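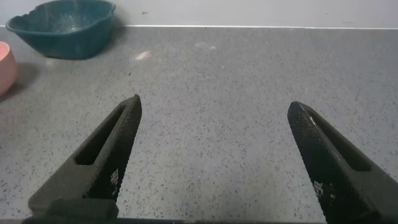
Pallora preparation room, notebook 2
2022-02-10
Entry by Rosalie Kälin. Read and countersigned by Nadiia Antoniuk.

Purpose of entry: to record the present division of work between the bench arm and the preparation staff, and the changes to duties that take effect in March.

Background. Until this winter, setting out and returning containers was done by whoever held the early shift. The task was never written into a job description. It was counted as part of opening the room, and it was the first thing to slip when deliveries came in. Under the Dendura plan, the arm takes over the moving of containers, and staff keep weighing, labeling, and sign-off.

Shift records. The early shift has been given 50 minutes for opening. Nadiia proposes that 15 of these be moved to label checks, where errors have been found most often. I agree, on the condition that the time is not taken back later for other duties. The condition has been sent to the Yook office in writing and is repeated here so that it can be found.

Two concerns were raised by staff at the handover meeting. The first is that the person on shift becomes responsible for a machine without having been trained to stop it. The second is that the early shift, until now shared by rotation, may turn into a fixed post for the one person who knows the controls. Both concerns are fair. Training is to be given to all preparation staff before the March rota is issued, and the rotation stays in place.

Work at the wall side of the floor was reviewed under the outlet.

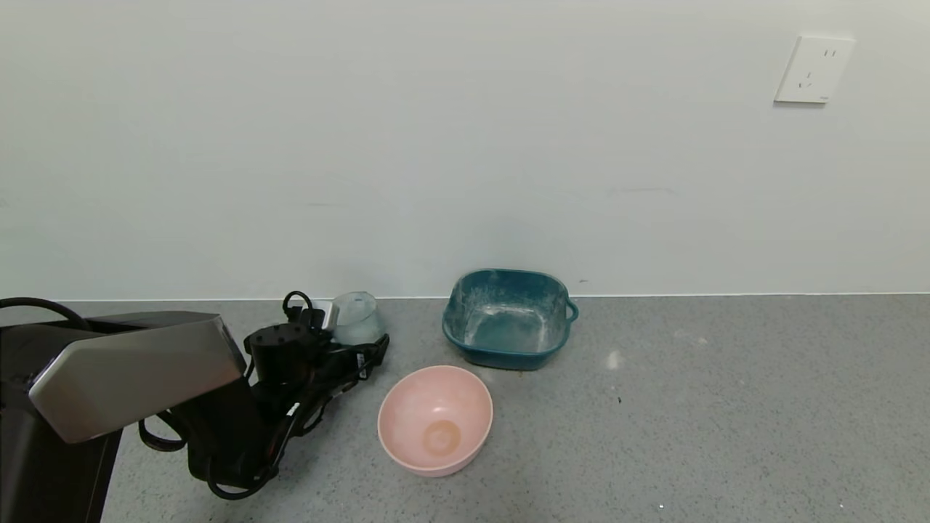

Wall position. Pink bowl in front of the teal basin; whitish residue on the inside and rim of the basin.

Residue is the point on which the old and new arrangements differ most. A person who picks up a dusty basin will usually wipe it before putting it down again, and does not record having done so. The written procedure for the arm covers moving only. Wiping must therefore be listed as a duty, with a name against it on each shift. Nadiia has drafted the line for the opening sheet: "Containers and surface inspected and wiped before start." The initials column is to be filled in by the person who did the work — not by the shift lead on their behalf. 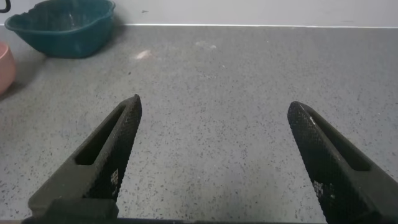 The limits of the working area have to be agreed before staff can be asked to respect them. At present each person has a private idea of how close to the arm it is acceptable to stand or to leave things. Nadiia wants a marked line along the bench, and I would add a fixed place for containers that are waiting. The teal one against the wall, with the clear stretch of counter between the open fingers and well to the right of it, is the spacing I would take as the starting point for the drawing. The small pale smudge on that same stretch should go on the inspection list together with the containers, as the draft line already says "surface." Marking tape is to be ordered through Prasia under the usual account.

Open items:
Stop training, all preparation staff. Kälin.
Opening sheet, revised wording. Antoniuk.
Drawing of bench limits, to be pinned by the door and copied into this notebook at page 33.
Reply from Yook on the 15 minutes. Not yet received.

Staff who wish to add remarks may do so on the facing page and should initial them.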